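The case against the cleaning subscription

I pay for too many things by the month. Music, storage for photos I never look at, a razor. So when the box from Mindetmont showed up in February, addressed to me because I had clicked a free trial while half asleep, I was already in a bad mood about it.

Mindetmont, if you have been spared, will mail you cleaning supplies on a schedule. There are tablets you drop in water, a spray bottle to put the water in, cloths in colors that match the bottle, and a card that tells you how much plastic you have kept out of the ocean by signing up. The card does not say how anyone worked that out. I wrote to ask and got back a coupon.

I should say where I stand. I like a clean kitchen. I grew up in a house where the floor was washed before company came and again after they left, and I have kept most of those habits. What I don't buy is the idea that wiping a counter is a problem waiting for a clever company to solve it. It was solved a long time ago with soap, water and a rag, and the people selling boxes know this, which is why they talk so little about cleaning and so much about how you will feel.

Read the leaflets side by side some time. Kuder, which makes the other box my neighbors get, promises a "reset" for your home. Hattori sells a cloth it calls a system. A cloth is a cloth. You can fold it a few ways and it will pick up crumbs each time, and I have yet to find the part where it becomes a system, unless the system is the one that charges my card.

Then there is the "100 uses" business. Every cloth in these boxes seems to be good for 100 uses, after which you are supposed to feel a little guilty and order more. What is a use? If I wipe up one drip of coffee, is that a use? If I do the stove, the fridge door and the windowsill in one go, did I burn through 3? The number is there to make you think the cloth has an odometer. I have one that predates my current apartment and it still does the bathroom mirror without streaks.
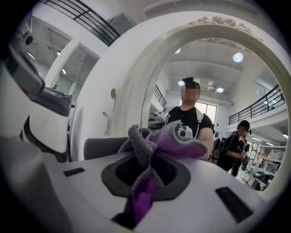

Microfiber cloth, gray on one side and purple on the other.

To be fair, microfiber is good stuff. I held out against it for years and I was wrong. It grabs dust that an old T-shirt just moves around, and on glass it beats paper towels by a mile. My complaint is with the way a decent and very cheap product gets dressed up so it can be sold at several times the price. At the hardware store on Multutham Street you can get a bag of them for less than the shipping on one Mindetmont box. They come in ugly colors. They work.

People tell me the subscription saves time. I'd like to see that time. You have to make an account, skip the months you don't need, remember to skip them before the cutoff, break down the cardboard and find a shelf for the tablets you didn't skip soon enough. I ended up with 2 spare bottles under the sink and a login I had to reset twice. Buying a jug of dish soap takes me a minute, and I'm at the store anyway.

They also tell me it's greener. Maybe. Shipping a tablet does weigh less than shipping a bottle of water with a bit of cleaner in it, and I'll give them that one. But a tablet in the mail, in a pouch, in a box, with a leaflet and a sticker (why a sticker?) is being compared with the worst habit a person could have, a new plastic bottle every time. Compare it with white vinegar and an old jar and the numbers on that card start to look shy.

And microfiber itself is plastic. It sheds in the wash. You would think a company so worried about the ocean might mention this somewhere on its packaging, and I did look. Kuder has a line about washing cold. Hattori has nothing at all. The honest green advice would be to own fewer cloths, wash them less often with a full load, and keep them until they fall apart, but there is no monthly fee in that.

What bothers me most, I think, is the slow change in who decides when a thing is used up. It used to be me. I looked at the sponge, the sponge looked bad, out it went. Now an email tells me my sponge is due. I found myself believing it, too - standing at the sink with a perfectly good sponge in my hand, wondering if I was being gross.

Canceling took 2 phone calls, by the way. Signing up took one tap. I still have a few of the tablets left, the lemon kind, and I'm using them up on the bathroom floor, where they do exactly as well as the stuff in the jug.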